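4. Surface condition of light-colored tabletops in daily use

4.1 Survey and records

The survey covered 34 tables in the Trallance building, all with light-colored wooden tops and all in use on working days. Tables used only for storage were left out, as were tables whose tops had been sanded after delivery. Two finishes were present. The first was a clear water-based lacquer applied at the factory. The second was Stodine, a hardening oil applied on site and renewed each November. The type of finish was taken from the purchase file and checked on the underside of the top, where wear is low and the original coat can still be seen.

The tables were visited in the same order on each round. At each visit the gloss of the top was measured with a handheld meter, once along the grain and once across it, at fixed points marked on a paper overlay. The overlay was lined up with the corners of the top and removed after the reading. A total of 2,261 readings were kept for analysis. Readings taken on tops that had been wiped shortly before the visit were dropped, as a thin film of water or cleaner raises the gloss value and fades at an uneven rate.

Dents, rings and scratches were logged separately on a paper form. The form follows the one given by Mühlbauer for school desks, with one change: marks at the edge are counted apart from marks on the open surface. On pale wood the two behave differently. A dent in the open surface is often hidden by the grain, while a chip at the edge exposes a line of different color and is noticed early by users.

4.2 Visual grading

Gloss values alone did not predict how worn a top was judged to be. For this reason each top was also graded by eye on a scale with 3 steps (even, slightly uneven, uneven). Grading was done by two people working apart, from a standing position at the long side of the table. Where the grades differed, the lower grade was used. Strong grain was a source of error in the early rounds. Wavy or oval figure in the wood can be taken for a stain when the light is low, and a faint sheen can be taken for a worn patch. The grading sheet was therefore changed to ask for a second look from the opposite side before a grade was entered. Pale grounds such as those in Figure 2 call for this second look more often than mid-brown ones.

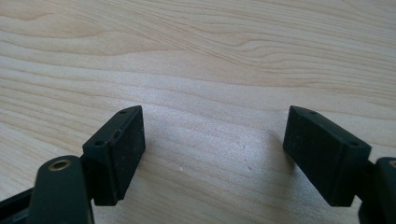
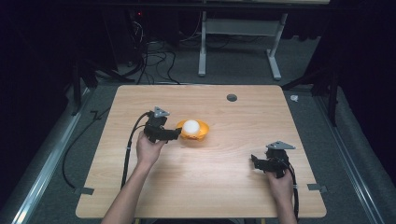

Figure 2. Light wooden tabletop with fine grain lines.

Why was gloss measured both along and across the grain?

Wear from sliding objects and wiping tends to follow one direction, so a single reading can miss it. Fine scratches that run with the grain change the value across the grain much more than the value along it. The difference between the two readings was used as a measure of directional wear.

4.3 Results by finish

Lacquered tops held their gloss longer than oiled tops in the middle of the surface. Near the edges the order was reversed. Once the lacquer film had broken at an edge, the break grew with each round, and the exposed wood took up dirt that normal cleaning did not remove. Oiled edges became dull but showed no such border between sound and damaged areas.

The yearly coat of Stodine brought oiled tops back to a gloss value close to that of the first round. The effect was weaker on tops that had been cleaned with an alkaline product before the coat was applied. The cleaning log for the Tullia rooms had gaps in the first half of the survey, so this result should be read with care.

Visual grades fell later than gloss values on both finishes. Lacquered tops were most often moved down a grade because of edge damage, and oiled tops because of rings left by cups. Directional wear had little influence on the grade, although it was clear in the meter readings.

4.4 Limits

All tables stood in one building with the same heating and the same cleaning firm, Kleinschmidt. Daylight was not controlled, and tables close to windows may have changed color during the survey; color was not measured. The number of users at each table was not recorded. The grades therefore describe the state of the tops and cannot be turned into a rate of wear per hour of use.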